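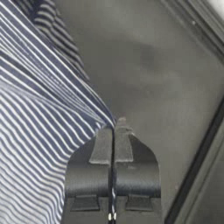 Calten Street Shared Laundry Room – Inspection Checklist With Comments
Inspected 23 Jun 2019. Previous inspection: April.

1. Entrance and floor
Door closes and latches: Yes
Floor free of trip hazards: Yes
Drain cover in place: No
Comment: The cover by the back wall was off and sitting on the sill. Put back during the inspection. One screw is missing and should be replaced before the end of the month.

2. Washers
Supply hoses free of bulges and cracks: Yes, except washer 2
Shutoff valves turn by hand: Yes
Machines level: Yes
Comment: Washer 2 has a stiff hot water hose with fine cracking near the coupling. No leak found. Replace the hose and washer seal together. The cycle counter on the same machine reads 1,293, up 554 from April. Detergent drawers need cleaning – there is hard residue under the softener cup in all of them.

3. Dryers
Lint screens clean and undamaged: No
Exhaust duct connected: Yes
Outside vent flap opens: Partly
Comment: The screen in the end dryer has a small tear along the rim. Take this dryer out of service until a new screen is fitted. The outside flap on the Estava Avenue side is stiff with lint and opens less than halfway. Duct run to be cleaned from both ends. The clamp at the wall was retightened. 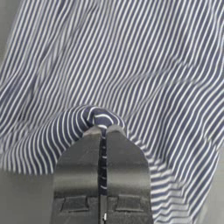 Tenant in Kettani House: the end dryer has been taking two cycles for a normal load of cottons since before the last inspection, and the sign asking people to clear the screen fell off the wall months ago.
Noted. Slow drying fits with the blocked flap. A new sign has been added to the work list.

4. Electrical
Outlets and cover plates sound: Yes
Ground fault outlet by sink trips and resets: Yes
Panel clear of storage: No
Comment: Two folding racks were leaning against the panel door. Moved to the hall side.

5. Folding area and storage
Table steady: Yes
Shelf brackets tight: Yes
Unclaimed items tagged and dated: No 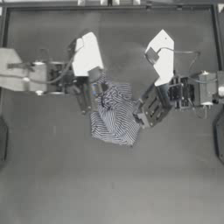

Unclaimed clothes go in the Clokaton House closet for 20 days and then to donation. Several bags in there have no tag, so the start date can't be checked. Tag them with the date of this inspection.

6. Fire safety
Extinguisher charged and tag current: Yes
Smoke alarm tested: Yes
Exit route clear: Yes
Comment: The extinguisher bracket is loose on the left side but holds. Tighten when the drain cover screw is done.

Result: Pass with repairs. End dryer off until the screen is replaced.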